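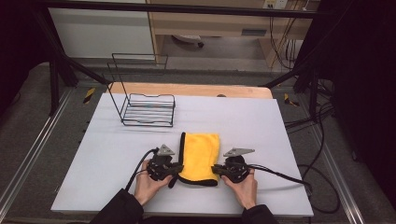
Notebook, towel task, hand-held grippers
July 26, 2024
Entry by Demyd Kobzar, comments from Chinyere Fashola marked CF

Continuing the folding set for Maline. Target for the towel portion is 3,000 accepted episodes. We passed 2,000 this morning. Operator on the Clovero bench today is me, CF checking episodes from the other side and rejecting as needed.

Setup

Clovero bench, white board, overhead bar and both floor rails as before. Did not move the board. Rack stays at the back left for the whole block and is not touched in this task. CF asked whether it should come off completely. I left it on. The follow-up task uses it, and I want the policy to have seen it sitting there doing nothing.

Yellow towel with the dark trim, same one for all of today. Other colors wait for the next block.

Grippers: left and right pair, gray plates refitted before starting. Checked plate screws by hand, then with the driver. Right one took a quarter turn. Reran the pose check after that. Left and right agree in the overlap region, residual is inside the limit, numbers are in the calibration log under today's session.

Task definition as run

Start: towel flat on the board, any rotation, both grippers off the cloth and open.
Fold in half, long side. Fold again. Square the corners. Place the result near the front edge, upright rectangle as seen by the operator. Open both grippers, withdraw to the sides, hold still until the tone.

Pinch at the two lower corners for the final lift and square. Going in from the sides works better than coming down from the top. The jaws are narrow and from the top they catch only the upper layer, which then slides and leaves the layers underneath behind. From the side, with the lower jaw flat to the board, all layers go in. I changed to the side approach after the first batch and stayed with it. Episodes before the change are tagged top_pinch and should be kept apart. Balogun will probably want both, but they shouldn't be mixed without the tag.

Problems

1. Left cable. The loop comes up high off the gripper and then drops past the hand. On wide moves to the left it touches my wrist and pulls the gripper around a few degrees. Visible as a small kink in the wrist trajectory. Tried taping the cable along the sleeve, worse, since it then pulls from the elbow. Went back to the free loop with more slack at the board end. Kink mostly gone. Still want a lighter cable.

2. Right cable. Runs across the board and over the right edge. No interference with the cloth today, but it was under the towel corner in one start state and I had to reset. CF rejected that one.

3. Trim. The towel has a small loop at one corner. If it ends up under the jaw, the release is not clean and the towel follows the gripper out by a centimeter or so. Ten percent of the rejects in the second batch, by CF's tally, were this and nothing else. Options are cutting the loop or keeping it. Keeping it. Real towels have them. Operator should look for the loop before closing and move the pinch point inward if needed.

4. Timing. I get faster over a batch and the end hold gets shorter. CF flagged it. The trimming script wants a still segment at the end and was cutting into the release on the last several episodes. Tone delay lengthened by 2 seconds in the config, no further complaints from the script.

5. Gripper width signal on the right drifted upward through the second batch. Fully closed on nothing should read zero. It read slightly above. Rezeroed between batches. If it drifts again tomorrow I will open it up and look at the encoder coupling. Bretitz had the same fault on their pair and it was a loose set screw.

CF: agree on 5. Please rezero every 10 episodes until it is opened, and write the offset down each time, even if it is nil.

CF: on 3, please don't move the pinch so far inward that the corner flops. Two of the later ones look like that. Accepted, but borderline.

Accept criteria (unchanged, copied so I stop looking them up)

All layers aligned at the front edge to within a finger width.
No gripper contact with the rack.
Both grippers fully open and clear of the cloth at the end.
Hands and both gray plates in view for the full episode. Short plate dropouts are allowed if the tracker recovers without a jump.
No talking to the observer during the episode. Head turns show up in the head view and are useless for training.

The last one is on me, three rejects.

Head view

Compared the view across the two batches. Board position is stable. My head tilt is not. In the second batch I lean in during squaring and the bar at the top moves down. Not a reject reason. The variation is probably good for us, within limits. I raised the stool one notch and the lean got smaller.
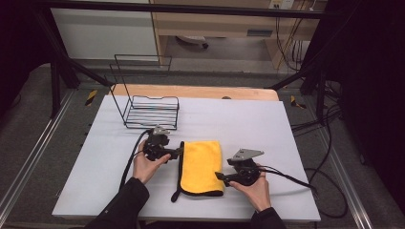 To do

Open right gripper, check set screw and coupling.
Order thinner cable for the left side, same connector.
Split top_pinch episodes into their own folder before upload.
Write up the start state list so that CF can run as operator. So far the rotations come out of my head and I suspect I favor the same few.
Ask Maline whether they want the unfold as a separate task. It would come free with each reset, if the recording is left running.
Rack task begins in August. Needs its own accept criteria. Draft by CF.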